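Recording garment-handling demonstrations in a bedroom set

This page covers how to record teleoperated demonstrations of clothing tasks for the Kikine training set. It assumes you have already finished the operator course and can bring the robot up and down safely on your own. If you are recording kitchen tasks, use the Rana guide instead. The camera settings are the same but the reset rules are different.

Before you start

Check that the head camera and the fixed room camera are both streaming to the Trestex recorder. The recorder will let you start with only one stream, and it gives no warning. Episodes with a missing view are thrown out at import.

Set the room camera so that the whole bed is in view and leave it there for the full session. If it gets bumped, end the session and open a new one under a new session number. Do not try to move it back by eye.

Route the cables behind the robot and keep the slack on the floor, clear of the feet. Check them again after every break.

Step 1. Pick the garment and write the task line

Each episode has one task line. Write it before you record, in plain words, the way you would ask a person to do it: "Pick up the yellow jacket and lay it on the bed." Name the garment by color and type. Do not use item numbers from the clothing bin.

Say whether the garment is on a hanger. A jacket on a hanger and the same jacket without one are two tasks, and they are stored in separate folders.

Step 2. Set the start state

Put the garment where the task sheet says and put the robot in the ready pose. Pillows and bedding are part of the start state, so return them to their places before each episode. The sheet does not need to be smooth. Some wrinkles are good to have, and you should not spend time pulling it flat.

Change one thing every 5 episodes. Turn the garment around, switch which side is up, or shift a pillow. Write the change in the notes field.

Step 3. Record the grasp and the lift

Start the recorder, wait 2 seconds with the arms still, then move. Close the hand on the fabric near the collar and lift until the garment hangs freely from the grip. Bring the other hand in only when you need it to steady or spread the fabric. Move at a steady speed. If you stop to think for more than a moment, the pause ends up in the data and the policy will learn to pause there too.

Keep the hand that is doing the gripping inside the head camera view. With long garments the fabric may run out of the bottom of the view, and that is fine as long as the grip can be seen.

Head camera first, then the room camera: 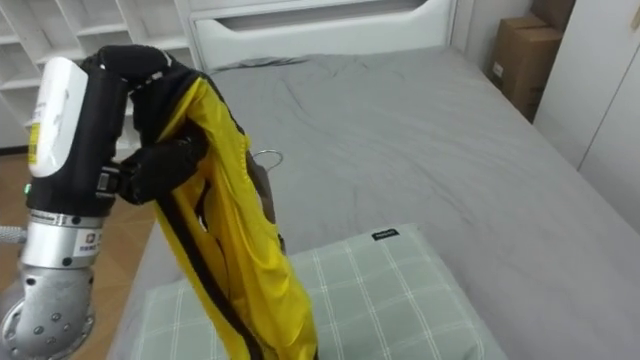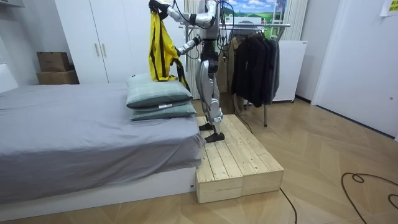
Step 4. Lower and release

Bring the garment down over the target spot and let the bottom edge touch first. Lower the rest, then open the hand fully before you pull it back. A half-open hand tends to drag the collar along with it. Wait 2 seconds with the arms still and stop the recorder.

If the garment slips while you are lowering it, pick it up again and finish the task. Recoveries are useful and we want them. Mark the episode "recovery" in the notes field. If it falls off the bed and out of reach, stop and mark the episode "failed". Do not delete it.

Step 5. Check the episode

Play both views back at double speed before you reset the bed. Look for:

- frozen or dropped frames in either view
- a person's hand or sleeve in view
- a task line that does not match the garment
- a hanger that came loose without a note

Rate the episode good, usable or bad. Use "usable" for anything that reached the goal with clumsy motion. It takes less than a minute once you are used to it.

How many to record

A full session is 9 blocks of 5 episodes, with a break after every third block. Operators get sloppy on the lift when they are tired, and it shows in the hand path. The jacket folder has 586 accepted episodes so far, most of them without a hanger, so hanger episodes come first for now.

Uploading

Close the session in Trestex and copy it to the Zirnimitz server before you power down. Wait for the checksum line to turn green. Leave the local copy in place until the import report comes back, then clear it from the recorder.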